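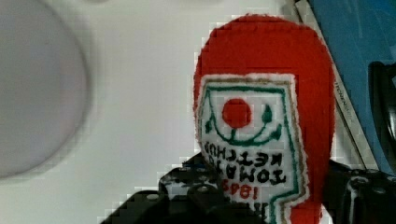 One reader of the first edition wrote in to ask why we tell people to bleed the handbrake before the rear calipers, when every other manual says the reverse. The answer is that the Jullix hydraulic handbrake shares its line with the rear circuit, and air likes to sit in the handbrake cylinder and sulk. Do the rears first and you will get to do them again.

## 3. Bleeding and setting the lever

Before you start, the car should be on four stands, with the rear wheels off and the reservoir full. You will need a helper who can follow the words "down" and "up." This is harder to find than you would think.

1. Open the Plesia reservoir and top it up to the MAX line with fresh fluid.
2. Slip a hose over the handbrake bleed nipple and put the other end in a catch bottle.
3. Have your helper pull the lever and hold it. Crack the nipple, let the fluid run, and close it **before** the lever is released.
4. Repeat until no bubbles come through. Check the reservoir every 3 pulls.
5. Bleed the rear calipers, farthest one first, using the foot pedal.
6. Tighten all nipples to 16 Nm. They are small and they snap.

**Caution:** Brake fluid eats paint. It will find the one panel you just had resprayed. Rinse spills with water right away.

### Lever position

The lever ships in the upright position, 90 degrees to the tunnel. Drivers with a Yuen bucket seat usually want it tilted back one hole.

1. Remove the 2 pivot bolts.
2. Tilt the lever and refit the bolts with thread locker.
3. Sit in the car, belts tight, helmet on, and pull. If you punch the dash, go back to step 1.

**Note:** Owners of the Wodanham tunnel bracket should leave out the lower spacer. The bracket already has one welded on - adding ours makes the lever rub on the shifter boot, and you will spend an afternoon blaming the gearbox.

**Caution:** The hydraulic handbrake is not a parking brake. It will hold the car long enough for you to walk away from it and no longer. Use chocks.

Pushrod free play is covered in section 4.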